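About Stirwood

Stirwood writes software that tells robot arms where to go and, with more difficulty, where not to. We don't build arms. We don't sell arms. People still phone to ask what our arms cost, and we have got quite good at being polite to them.

We started as 2 people and one motion planner, which we were fairly sure would be finished by February. It is still not finished, but these days it has release notes.

What we make

Pendgate is the planner. You give it a start, a goal and everything it must avoid, and it gives you back a path with timing your controller can follow. If there is no path, it says so and tells you which constraint got in the way. Our first version just returned an empty list and left you to think about your life.

Numa is the perception side. It takes camera views and works out the position and orientation of the objects you care about, along with how sure it is. Pendgate reads that second number too, and keeps a wider berth when Numa is guessing.

Bustamante is the test runner, named after the street our first office was on. It builds simulated rooms, swaps the walls, floors, tables and crockery, and runs the same job in each. The rooms would not win any decorating prizes. A planner that only works in front of a plain white wall isn't much use to a customer with taste, or to one without it.

How we work

Every change to the planner goes through 2046 simulated runs before anyone is allowed to be pleased about it. The full set takes 47 minutes, so most of us start one before lunch. When a run fails, Bustamante saves the seed and the camera views, and whoever made the change gets to look at them first.

We spend a lot of time on small objects near large ones. A cube on its own is easy. Put a dish beside it and you have to think about the rim, the shadow, the finger width and which way to come in.

One cube, one plate, and a Bustamante room with opinions about floor tile:

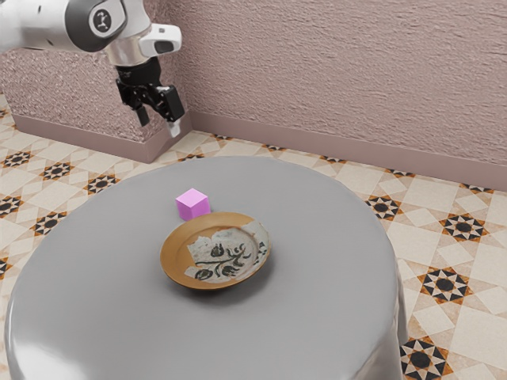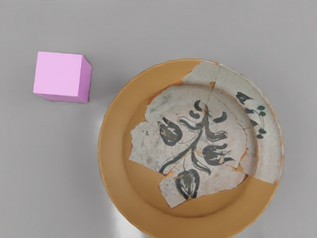

Most of our customers already own a robot and a controller they are not planning to replace. We work with that. Integration usually starts with a call, a log file and a description of the cell that leaves out the pillar.

Support is done by the people who write the code, on a rota, from 8 in the morning. If you're writing in about a failed plan, please attach the log and say which version of Pendgate you're on. "The new one" has meant several different things over the years.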